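Workshop notebook
June 12, 2019
Rusten bench, lacquer and refinishing

Continuing the tabletop finish trials for the Cilau order. The previous entry ended with the second coat still soft at the edges of the test boards and an open question about the hardener. Both are dealt with below, the second one only partly.

Materials as before. Base coat is the Hostumex light gray, two-component, satin. Clear coat is the Rajan matte. Boards are MDF, primed on both faces and on all edges, sealed at the edges with an extra pass of primer applied by brush. The edge pass is now standard. Boards without it drink the base coat and show a fuzzy line along the arris that no amount of later sanding removes cleanly.

Sanding schedule for this set:
Primer: 320, by hand with a cork block.
Base, first coat: 400, dry, light pressure.
Base, second coat: 520 is written on the sheet in the drawer. There is no 520 paper in the shop. The number was the mass of the mixed batch in grams and ended up in the wrong column. Corrected on the sheet. The grit for that coat is 400 again.
Clear: left alone unless there is dust, then 800 with a few drops of water and wiped immediately.

The 800 step needs care on the matte. It leaves a patch with slightly more sheen than the surrounding surface, visible at a low angle against the window and invisible from straight above. On board C the patch is the width of a hand. A further coat of clear hid it. Spot rubbing and leaving it at that is not acceptable on a finished top, though it would pass on an underside.

Soft edges. The base coat on boards A and B dented under a fingernail near the edges the morning after spraying, while the middle was hard. First suspicion was film thickness, because the gun pauses at the turn at the end of each pass and the edge gets a double dose. The wet film comb confirmed it. The reading at the edge was clearly above the reading in the field on both boards. Changed the technique: trigger off before the edge of the board, trigger on again after the turn, with a strip of scrap on either side to catch the overrun. Boards C and D sprayed this way were hard across the full width by the next morning.

That does not clear the hardener. The can in use was opened in November and has been closed with a lid that no longer seats well. There is a crust around the rim. C and D were sprayed from the same can and cured, so it is at least usable, but the pot life seemed longer than the data sheet allows and that usually means a weak hardener. A fresh can is on order. Until it arrives, no customer parts get sprayed, only test boards.

Mixing note. Hostumex specifies the ratio by volume and we mix by mass. The conversion on the wall card was worked out for the white, and the gray has a different density because of the pigment load. The difference is small, but it goes in the direction of too little hardener, which fits the symptoms above. New figure to be worked out from the density on the gray data sheet and written on a separate card. Please do not use the white card for the gray in the meantime. Use the graduated cups.

Color. The light gray reads warmer under the shop tubes than in daylight. Compared the boards with the Cilau reference chip outdoors in the shade, and the match is good on all four. Under the tubes, board A looked slightly yellow next to the chip. All color decisions from here on are made outdoors or at the open door, with the tubes off. The chip itself is getting dirty from handling and should live in its envelope.

Gloss. The satin base under the matte clear gives a flat, even surface that hides fingerprints reasonably well. It does not hide grease. A smear of machine oil left on board D for an hour wiped off with a dry cloth but left a faint dark halo, gone after a wipe with mild soap. Glare from overhead light was the customer's main complaint about the old tops, so the matte stays, halo or no halo.
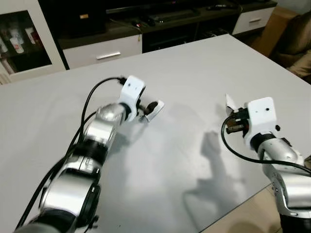
Light gray top, two arms over it.

Large surfaces are a separate problem from the test boards. On a small board the wet edge is never lost. On a full top, the first passes have begun to set by the time the gun gets to the far side, and overspray landing on them dries as grit. Options are a slower thinner, a larger nozzle, or spraying from the middle outward in two halves. The slower thinner is the least disruptive and will be tried first on the offcut panel behind the door. It will lengthen the flash time between coats, and the schedule on the sheet will need to be stretched to suit.

The extraction was noisy today and pulled weakly at the left end of the booth. Filters look loaded. Changed the front row and left the back row, as there were not enough in the box. Airflow improved at the left end – measured only by hanging a strip of tissue, so take that for what it is. Filters added to the order with the hardener.

Adhesion. Cross-cut on board B, after a week of cure. Cuts through to the primer, tape pressed down and pulled back sharply. A few flakes lost at the intersections near the edge, none in the field. The edge is the overthick area again, so the result says more about film build than about the primer. Repeat on C when it has had the same time. If C is clean at the edge, the primer question can be closed.

Heat. A mug of water straight from the boil was put on board C and left until cold. Faint ring in the clear, faded to nothing overnight. Not tested on the version with the additional clear coat.

Open items:
Density figure for the gray and a new mixing card.
Offcut panel with slow thinner, base coat only, then check for dry spray at low angle.
Cross-cut on C.
Hot mug on the thicker clear.
Back row of filters.
Throw out the old hardener once the new can has been compared with it on one board, half and half, masked down the middle.

Gun stripped and cleaned. The needle packing weeps slightly when the cup is full – tightened a quarter turn, still weeping, new packing is in the second drawer.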